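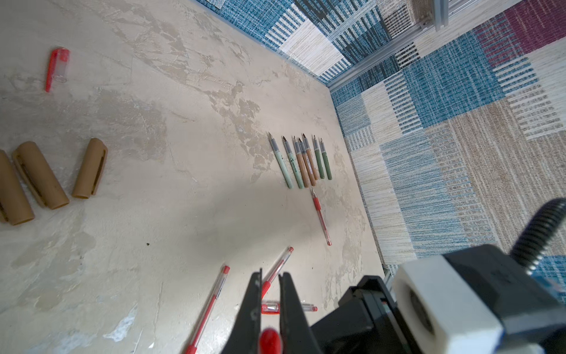
ok pen people, I finally did the big sort. Everything out of the drawer, everything on the flat, caps off. My wrists are inky and I regret nothing

first up, the cheap fountain pens. I have them in mint, sage and that brown paper bag color, and I still can't pick a favorite. The mint is so pale it's almost white in some light (the sage wins on cloudy days, sorry mint)

got most of them in the Nustwood clearance last October, 5 bucks each, and they write way better than 5 bucks! A little dry on the upstroke. Fine on Bredik paper, scratchy on anything else I own

also, red gel pens. Why do I have red gel pens. I don't grade anything. I don't correct anybody. And yet I keep buying them because the ink is SO red and you can see it through the barrel
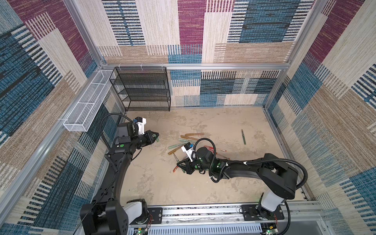 green is the one I reach for when I'm writing letters, so green gets the good spot in the new case. It's the Kollár roll, 4 pockets on each side, and yes I know that won't hold everything, please don't do the math for me

kraft tubes are staying too. They're light, they stack, and I like the slot down the side. Somebody on here said to line them with felt and I'm thinking about it

still to do: flush the nibs, find the other bottle of Fosivness blue black, decide if the clear caps with the red clips go with the gels or get their own little bag

if you have a trick for getting dried ink out of a feed without soaking it overnight, tell me, I want to fill one up tonight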